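3.2 Sample and weighting

The survey was carried out online in May among adults living in the Dralley region. We sent 4000 invitations and received 2300 replies. After we removed the incomplete answers and the persons who finished too quickly, 1901 remained, and all results in this section are based on them. Each respondent received a small voucher, which was paid by the Geltasora panel and not by the authors.

The main question asked how often the respondent spends money on a small pleasure without a special reason. By small pleasure we mean a thing bought for oneself, for instance a dessert, a bottle of wine or a cinema ticket. The answers were given on a scale from 0 to 100, where the highest value means "every time I have the chance". In the pilot we used the words "treat yourself", but several older respondents understood this as a medical expression, so the wording was changed before the 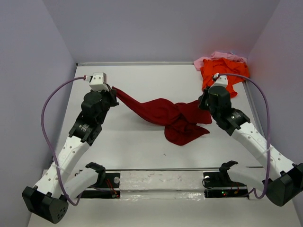
main wave. The weights were calculated by age, household size and type of employment. We did not weight by income, as too many respondents left this field empty.

3.3 Weekday and weekend spending

Respondents who work fixed hours reported more small pleasures on weekends than on working days. For those with changing shifts the difference was weak, and on Wednesday it was even reversed. We have no good explanation of this result. It may be connected with the day on which the Vomo shops give their discount, but the questionnaire did not ask where the purchase was made.

Figure 4. Fabric and gripper, close view. 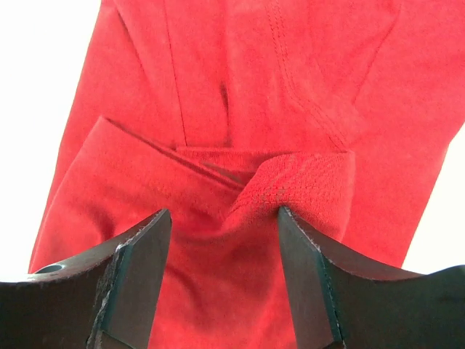

Selma Georgiou, commenting on a draft of this section, objected that a person who buys dessert each Saturday has a habit and should not be counted as spontaneous. We agree with this in part. The scale of Petkov, which we followed, does not separate the two cases, and we kept it in order to compare our values with the earlier wave. In the next wave a second item will ask whether the purchase was planned in the morning of the same day.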